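Search the notebook
Enter keyword

January 28, 2021

Broth gel, batch 9. I am so close on this one, I can feel it! The last batch set up fine in the fridge but went to soup on the counter before I could get through half a tray of wrappers, so today I went heavier on the chicken feet and left the gelatin powder in the drawer. Stock came off the stove at lunch and I strained it twice (the second time through the old cheesecloth, which sheds, so somebody please order more).

Weights, before I lose the sticky note: 1,566 grams of strained stock into the flat pan, 50 grams of ginger gone in early and fished out late. I wanted to hold back 1,000 grams for the plain version but Kibet got to the pot first and made himself lunch. Fine. Plain version waits.

Set overnight in the Vosberg fridge, bottom shelf. Top shelf still freezes things at the back, so don't put gel up there unless you like slush. I'll cut it with the big knife and fold it into the pork cold, same ratio as last time, and see how long it holds while I pleat.
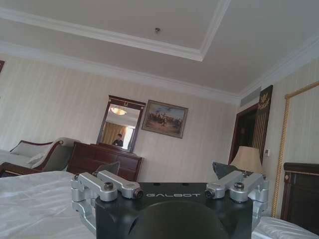 Mwende Rugemalira thinks I'm blaming the gel for what the dough is doing. Her note on my last page says the wrappers are too thick at the knot and too thin at the base, so the soup leaks out in the steamer no matter how firm the filling goes in, and would I please try rolling the edges only and leaving the middle alone. She also wants less sesame oil. She always wants less sesame oil.

Okay, so, dough. I've been using the Muriithi flour, warm water, half an hour of rest under a bowl. Tomorrow I'll do one tray her way and one tray my way, same filling, same steamer, and Faith can taste them without knowing which is which. My pleats are still ugly, by the way. Tatu's look like something you'd pay for and mine look like a drawstring bag that lost a fight.

To do: cabbage leaves for lining (parchment stuck again), black vinegar, ask Shabani if he still has the small rolling pin.

3 comments
Share 2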